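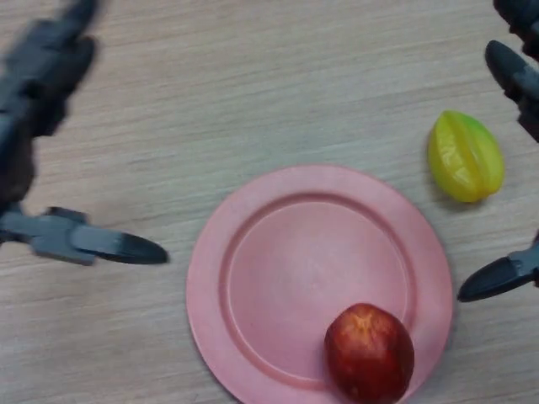
Robot lab in Gudasstead opens its doors again

Visitors filled the workshop of Ikia in Gudasstead this month, when the small robotics company held its yearly open day. It was the fourth time the event took place, and 31 school classes had asked for a place in the morning program.

Most people stayed longest at the table with the two-handed robot, where the task was to sort fruit onto a plate. The staff explained that a star fruit is difficult for a gripper, as the ribs give the fingers few flat places to hold. Children from Curnuddale were allowed to choose which fruit should be next.

In the second room the company showed Mowat, its program for planning the movements of the arms. Guests could follow the planning on a large screen and ask questions to the engineers. Many of the questions were about jobs, and some were about the price, which Ikia did not want to tell yet.

The doors closed at 4 p.m. The next open day is planned for December, and classes can register from the beginning of the school year.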